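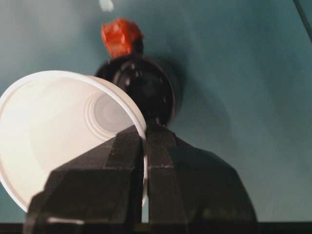

1/ Thread on extending the lease on a flat. I have just finished doing mine and several people have asked how it went, so I'm putting it all in one place. England only. I am not a solicitor and your lease may say something different.

2/ My flat is in Lengyel Court, which is a plain brick block near a bus depot. The lease was due to run out in 2069. That sounds a long way off until you try to sell or remortgage, and then it sounds like next week.

3/ I didn't notice when I bought it. The number was in the paperwork, I read the paperwork, and it went straight past me. The price was low and I thought I was being clever.

4/ What changed my mind was a mortgage adviser asking how many years were left. I told her, and there was a pause on the phone. She said most of her lenders would not look at it when my fixed rate ended.

5/ So the first job is to find out what you have got. You can download the title register and a copy of the lease from the Land Registry for a few pounds. Use the official site. There are others that look very similar and charge a lot more for the same document.

6/ Look for the start date and the term. The start date is often years before anybody moved in. Mine ran from a date when the block was still being built.

7/ While you have it open, look at the ground rent clause. Some leases have a rent that goes up every so many years. Mine was small and fixed, which kept the price down a bit. A rising one can make the landlord's share a good deal bigger.

8/ The point everyone talks about is eighty years. Below that you pay the landlord an extra sum called marriage value. A lease with 79 years left costs noticeably more to extend than one just over the line. I was so far under it that there was no rush on that score, only the usual sense of it getting worse each year.

9/ There are two routes. One is informal, where you ask the freeholder for a price and they name one. The other is the statutory route, where you serve a formal notice and the law sets out what you get.

10/ To use the statutory route you must have owned the flat for two years. You don't need to have lived in it. I had been there long enough, so that part was easy.

11/ I asked for an informal price first anyway, through the managing agents, Pravura. They sent a letter back with a figure and an offer to take the lease back up to its original length. The ground rent would have gone up as well.

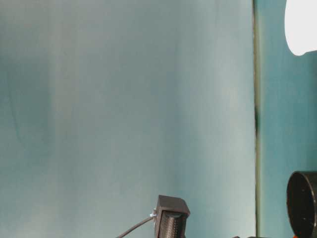
Teal-grey with a dark line down the side.

12/ I nearly took it. The figure was less than I'd feared. But the statutory extension adds ninety years on top of what is left and takes the ground rent down to nothing, and theirs did neither. If you get an informal offer, compare the whole thing and not just the price.

13/ Next, a surveyor. You want one who does lease extension valuations as a regular part of the job. Ask them straight out how many they have done in your area. I used a small firm called Relleo. They came and measured up, asked about the kitchen and the windows, and were gone before the kettle boiled.

14/ On improvements: if you, or somebody before you under the same lease, paid for something that raised the flat's value, tell the surveyor. It can be left out of the sums. I had the receipts for my bathroom. I did not have anything for the kitchen, which went in before my time, and we let that go.

15/ The report gave a range. There was a low figure to put in the notice, a high figure the other side might ask for, and a likely place to end up. Keep this to yourself. Don't forward it to the managing agents in a fit of openness, as one of my neighbours did.
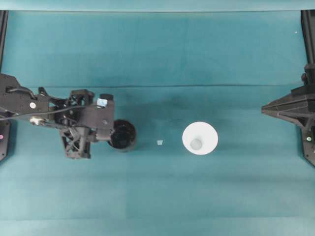 16/ Then the solicitor. Same advice as for the surveyor. The person who did your conveyancing may be perfectly good and still not do these. I went with Onik, who were not the cheapest, but who answered the phone.

17/ They served the notice in October. It is called a Section 42 notice and it has to be right. If there is a mistake in it the landlord can argue it is invalid, and you may have to wait a year before serving another if you withdraw. This is not the place to save money with a template.

18/ Once the notice is in, the valuation date is fixed. That helps if prices in your street are going up. It also means the landlord can ask for a deposit and can send their own surveyor round. Theirs was polite and stood in the hall for a long time looking at the ceiling.

19/ The thing I had not budgeted for: you pay the landlord's reasonable legal and valuation costs as well as your own. So there are four lots of fees before you get to the premium. Put them all in a list at the start. I put them in a list at the end and had to sit down.

20/ Reasonable is the word to hold on to. Ask for a breakdown. Theirs had a charge on it for correspondence with Pravura, who are their own agents, and it came off when my solicitor asked about it.

21/ Their counter-notice came back close to the deadline. It accepted that I had the right to the extension and disagreed about the price. I am told that's what nearly all of them say. Their figure was silly. Mine was also silly, in the other direction. That seems to be the custom.

22/ After that the surveyors talk to each other. You are not really involved. Most of the time nothing is happening, and then there is an email wanting an answer by lunchtime. I kept a folder on my phone with the lease, the report and the notices so that I could reply from work.

23/ We settled without going to the tribunal, a little above the middle of the range in the report. I could perhaps have held out for less. By then I was tired of it and the difference would have gone on fees.

24/ A word on paying. My lender agreed to a further advance, with the new lease as a condition. Their valuer wanted to come out again. Tell your lender early, and get their consent in writing, as they have to be part of the new deed anyway.

25/ Completion was on 11/25/22. I was expecting to feel something. I got an email with a PDF on it and went back to what I was doing. The Land Registry takes its own time after that, so keep the completion papers where you can find them.

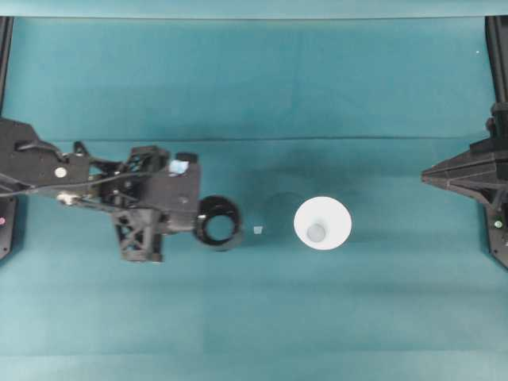 26/ Things I would do differently. I'd have checked the term before offering on the flat, and asked the seller to serve the notice and pass the benefit of it on to me. That is allowed, and it gets you round the ownership wait. It would also have given me something to bargain with.

27/ I'd have spoken to the neighbours sooner as well. A few of us in Lengyel Court had the same dates, and surveyors will often do a better price for more than one flat on the same day. If there are enough of you it may be worth asking about buying the freehold instead. We talked about it on the stairs and it went no further.

28/ Some questions I've had already. Yes, the service charge carries on exactly as before. No, you don't get a say in how the block is run. The new lease is mostly the old lease with a different end date, so any rule about pets or carpets is still there.

29/ Should you wait in case the law changes? I don't know. People have been waiting for years. If you need to sell or remortgage soon then you probably can't wait, and if you don't, ask your surveyor to run the numbers both ways.

30/ The Leasehold Advisory Service has free guides and a calculator that gives you a rough idea of the premium. Start there – it costs nothing. I'll answer replies this evening if I can, but please don't send me your whole lease.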